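Trostent Learning Audio — Customer Support
Ticket status: Resolved
Product: Plisness Classroom Songs, school edition
Category: Playback and printed materials

Issue as reported

The school purchased one classroom license for the Plisness kindergarten collection. Teachers report that the sing-along tracks stop before the final verse when played from the classroom tablet. The accompaniment tracks for the same songs play to the end. The school also reports that the piano part in the printed songbook does not match the key of the recording for the counting song on page 7.

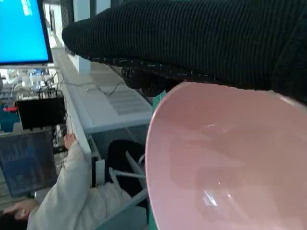
Initial response from Support

Thank you for contacting Trostent. Please confirm which version of the Plisness player is installed and whether the tracks were downloaded or streamed. Please also tell us which song you are using as your test, so that we can work with the same file. If the class has not settled on one, we suggest the kitchen song from the "Things We Use" unit, in which the children name a household object in each verse. A large pink bowl would serve well for the second verse, and the long final verse makes an early stop easy to hear. Please play it once from the tablet speaker and once through the classroom speaker, and note the point at which the sound ends.

Customer reply, 9:40 a.m.

The tracks were downloaded. The player is version 3. We used the kitchen song as suggested, and it stopped at 90 seconds on both speakers. A second tablet gave the same result. The songs in the movement unit are not affected.

Support analysis

The 90-second limit matches the length of a preview file. When a license key is entered after the songs have been downloaded, the player may keep the preview copies in place of the full recordings. Accompaniment tracks have no preview copies and are therefore not affected.
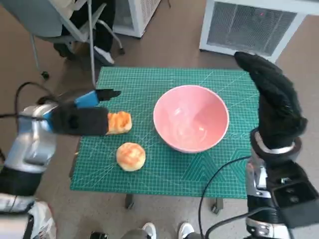 Steps provided to the customer

1. Open Settings and select Library.
2. Select Remove Downloads. Class lists and saved song orders are kept.
3. Close the player fully and open it again.
4. Confirm that the Kwiatkowski Elementary license appears under Account.
5. Download the kitchen song only, and play it to the end before downloading the rest of the collection.

If the license does not appear at step 4, please stop there and reply to this ticket. Downloading again without the license will restore the preview copies.

Customer reply, 1:15 p.m.

The license did not appear the first time. We signed out, signed in again, and it was listed. The kitchen song now plays through all verses. The remaining songs are downloading. Please advise on the songbook.
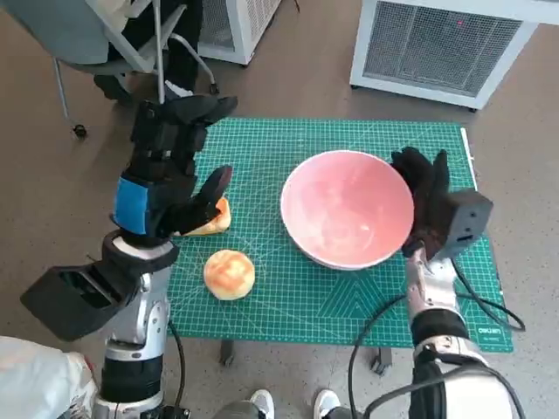
Support reply on the printed songbook

The counting song was recorded a whole step lower for the current release, in order to keep the top notes within reach of younger singers. Songbooks from the first printing still show the earlier key of D. The recording is in C. Our print partner, Brinel, supplies a replacement page for printing 2 and later — it may be requested through this ticket at no charge. Until it arrives, teachers who accompany the class at the piano may use the Lower Key option in the on-screen songbook, found under View.

Customer reply

Please send the replacement page for all 3 of our songbooks. The downloads have finished and no further early stops have been noted.

Resolution

Full recordings restored after removal of preview copies. Replacement pages requested from Brinel. The ticket may be reopened from the account page if the pages have not been received by the end of June.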